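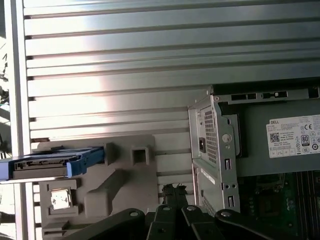 데스크톱 분해 셀, 그리퍼랑 카메라 비교하면서 자주 받은 질문들

최종 수정: 2019년 2월 21일

비교 글을 올린 뒤로 메일이랑 댓글이 꽤 쌓였어요. 비슷한 질문이 많아서 한 페이지에 모아 둡니다. 순서는 받은 순서 그대로라 좀 뒤죽박죽이에요. 필요한 것만 찾아서 읽으셔도 됩니다!

왜 하필 데스크톱 본체인가요?

부품 크기가 정말 제각각이라서요. 하드 드라이브 캐디처럼 손잡이가 달려서 집기 좋은 것도 있고, 전원 케이블 커넥터처럼 손가락 두 개로는 답답한 것도 있고, 메모리처럼 양쪽 래치부터 젖혀야 하는 것도 있잖아요. 평평한 판 위에 블록 몇 개 놓고 집는 시험은 저도 많이 해 봤는데, 그리퍼끼리 차이가 거의 안 나더라고요. 본체 하나 눕혀 놓고 안으로 손을 넣어 보면 얘기가 확 달라집니다. 옆에 벽이 있고 위에 케이블이 걸리고, 손가락이 벌어질 자리 자체가 없어요.

비교한 그리퍼는 몇 종류예요?

제대로 끝까지 돌린 건 두 종류입니다. 하나는 Robotiq의 두 손가락 그리퍼, 다른 하나는 Iltix에서 받은 평행형 시제품이에요. Iltix 쪽은 무게가 238g이라 처음 들었을 때 "어, 속이 비었나?" 싶었습니다. 가벼운 건 좋은데 손가락이 일직선으로만 움직여서, 벌리면 양옆으로 몸통이 같이 넓어져요. 드라이브 베이 근처에서는 그게 꽤 거슬렸습니다. 관절로 접히는 손가락은 벌릴 때 궤적이 달라서 접근 각도를 따로 잡아 줘야 하고요. 어느 쪽이 무조건 낫다고는 못 하겠어요. 저는 이 작업만 놓고 보면 관절형에 마음이 갑니다.

흡착식은 왜 뺐어요?

뺀 게 맞고, 살짝 아쉽기도 해요. 12월에 잠깐 물려 봤는데 구멍 뚫린 판금에서 계속 공기가 샜어요. 파워 서플라이는 통풍구가 있는 면을 피해서 라벨 쪽을 잡으면 될 것도 같았는데, 그러려면 접근 방향이 하나로 정해져 버리더라고요. 컵을 바꿔 가면서 더 해 볼 수는 있었겠지만 거기서 접었습니다.

손목 카메라랑 고정 카메라 중에 하나만 산다면요?

제일 많이 받은 질문이네요. 저라면 손목 카메라 먼저요. 고정 카메라는 본체 전체가 어디 놓여 있는지, 팔이 어떤 자세로 들어가는지 보기에 좋아요. 그런데 그리퍼가 안으로 들어가면 정작 잡으려는 부분이 팔이나 손가락에 가려집니다. 손목 쪽은 반대로 캐디 손잡이의 홈이나 브래킷에 달린 작은 금속 클립까지 보이는데, 시야가 좁아서 지금 본체의 어디쯤인지 헷갈려요. 저는 처음 며칠 동안 화면만 보고 좌우를 몇 번이나 바꿔 움직였습니다. 둘 다 쓸 수 있으면 둘 다 쓰세요(돈 얘기는 잠시 잊고요).

카메라 모델은 어떤 걸 비교했어요?

손목용으로 Skulex하고 Sendelau, 이렇게 두 개를 번갈아 달았어요. Skulex는 가까운 거리 초점이 좋습니다. Sendelau는 화각이 넓어서 손가락이 화면에 더 많이 들어오고, 그만큼 작업 대상은 작게 잡혀요. 손가락이 많이 보이는 게 단점 같지만 저는 오히려 편했어요. 손가락 끝이 부품 어디에 닿을지 감이 빨리 오거든요. 다만 케이블 뽑히는 방향이 옆이라서, 손목을 돌릴 때마다 제 가슴이 철렁합니다.

금속이 번쩍거려서 화면이 하얗게 날아가요. 어떻게 하셨어요?

저도 완전히는 못 잡았어요. 골이 진 회색 금속판은 조명 각도만 조금 틀어져도 가운데가 은색으로 뜹니다. 자동 노출을 켜 두면 밝은 판에 맞춰 버려서 메인보드 쪽이 어두워지고요. 지금은 수동 노출로 고정하고, 설정값은 133으로 둡니다(Skulex 프로그램에 나오는 숫자인데 단위가 안 적혀 있어요. 문의했는데 아직 답이 없네요). 조명을 위에서 바로 내리지 말고 옆으로 눕혀서 비추면 좀 낫습니다. 편광 필름도 추천받았는데 아직 안 사 봤어요.

실제로 안쪽에서 집는 자세가 궁금해요.

말로 하면 복잡한데, 팔을 본체 오른쪽 위에서 비스듬히 넣고 손가락으로 파란 플라스틱을 무는 식이에요. 똑바로 위에서 내려오면 드라이브 베이 틀에 걸릴 때가 있어서 각도를 틀었습니다.
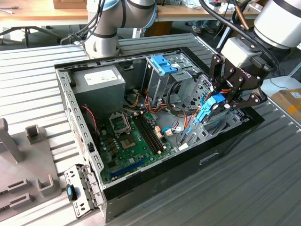

파란색 드라이브 캐리어를 문 두 손가락 그리퍼. 본체는 옆으로 눕힌 상태.

캐디는 손잡이를 잡나요, 몸통을 잡나요?

손잡이부터 시도하는 게 제 방식이에요. 색이 파래서 회색 판금 사이에서 찾기도 쉽고요. 문제는 손잡이 끝이 매끈한 직육면체가 아니라서 물리는 면이 좁다는 거예요. 살짝 비틀린 채로 당기면 캐디가 레일 안에서 기울고, 그러면 힘만 쓰고 안 나옵니다. 그럴 땐 놓고 다시 물어요. 억지로 당기다가 플라스틱을 부러뜨린 적이 한 번 있는데 소리가 꽤 컸어요...

손가락 패드는 기본 그대로 쓰셨어요?

Iltix 시제품 쪽은 바꿨습니다. Marwan Dabbas가 끝을 얇게 깎은 패드를 만들어 줬는데 두께가 7mm예요. 더 얇은 것도 만들어 봤지만 당길 때 휘어서 다시 이걸로 돌아왔어요. 고무는 표면에 얇게만 붙였고요. 두꺼운 고무는 잘 물리는 느낌은 나는데 부품이 그 안에서 미끄러지듯 돌아서, 원래 각도를 유지하기가 어렵습니다. 도면 달라고 하시는 분이 많은데 Marwan한테 물어보고 올릴게요. 본인은 모서리 하나가 마음에 안 든다고 아직 고치는 중이래요.

팔을 두 대 두면 뭐가 좋아요?

한 대가 본체나 케이블을 잡아 주고 다른 한 대가 뽑는 그림을 생각하고 있어요. 케이블 뭉치가 의외로 골칫거리라서요. 파워 서플라이에서 나온 노랑, 빨강, 검정 선들이 드라이브 케이지 아래로 지나가는데, 이걸 옆으로 살짝 밀어 주기만 해도 들어갈 길이 생깁니다. 물론 두 팔을 같이 움직이면 서로 부딪힐 걱정을 해야 해요. 저는 지금도 한 대는 세워 두고 한 대만 움직일 때가 더 많습니다.

컨트롤러는 뭘 쓰세요?

Ostrowski를 씁니다. 그전에 쓰던 건 제가 직접 짠 스크립트 묶음이었는데, 멈춤 버튼을 눌러도 마지막 동작을 끝내고서야 멈추는 바람에 Tarek Dabbas한테 크게 혼났어요. Ostrowski로 바꾸고 나서 멈추는 건 빨라졌고, 대신 설정 화면이 정말 불친절합니다. 그리퍼를 바꿔 달 때마다 공구 중심점을 다시 입력해야 하는데 메뉴가 세 단계 안에 숨어 있어요. 저는 모니터 옆에 쪽지를 붙여 놨습니다. 힘 제한 값도 그리퍼마다 따로 저장이 되니까 바꾸고 나면 꼭 확인하세요.

시험은 몇 번씩 돌렸어요?

그리퍼 하나에 200번이요. 같은 본체를 다시 조립해서 또 뽑고, 위치를 조금 틀어서 또 뽑고 했습니다. 조립은 사람이 해요. 네, 제가요. 손목이 로봇보다 먼저 나갈 뻔했어요. 본체를 여러 대 놓고 돌리면 편하긴 한데 캐디마다 뻑뻑한 정도가 달라서 비교가 흐려질까 봐 한 대로 갔습니다. 성공률 표는 아직 안 올렸어요. Tarek이 "절반만 빠진 것"을 어느 칸에 넣을지 정하자고 해서 영상부터 다시 보고 있습니다.

본체는 어떤 제품인가요? 다른 걸로 해도 되나요?

파워 서플라이 라벨에 DELL이라고 적힌 기종이고, 꼭 같은 걸 구하실 필요는 없어요. 고를 때는 드라이브 캐리어가 공구 없이 빠지는 구조인지만 봐 주세요. 나사를 풀어야 하는 케이스면 그리퍼 비교가 갑자기 드라이버 비교가 됩니다. 그것도 재미있긴 한데 따로 글을 써야 할 만큼 할 말이 많아요.

메모리나 CPU까지 뽑을 수 있어요?

메모리는 하고 있고 CPU는 아직 계획이 없습니다. 메모리는 래치를 젖히는 동작이랑 들어 올리는 동작을 나눠서 봐야 해요. 래치는 손가락 하나로 누르면 되는데, 그때 나머지 손가락이 옆 슬롯을 건드리지 않게 하는 게 어렵습니다. 손목을 조금 돌려서 피하는 자세를 찾는 중이고, 괜찮은 게 나오면 이 페이지에 덧붙일게요.

전원은 당연히 뽑고 하시죠?

당연하죠! 벽에서 뽑고, 전원 버튼 한 번 눌러 주고, 그다음에 뚜껑을 엽니다. 파워 서플라이는 통째로만 다루고 케이스는 절대 안 열어요. 따라 하실 분들도 그 안쪽은 건드리지 마세요.

질문은 어디로 보내면 돼요?

이 페이지 댓글이 제일 빠릅니다. 그리퍼 얘기면 모델명이랑 손가락 모양을 같이 적어 주시고, 카메라 얘기면 노출 설정도 적어 주세요. 사진까지 붙여 주시면 더 좋고요. 메일은 좀 밀려 있어서 답이 늦을 수 있어요.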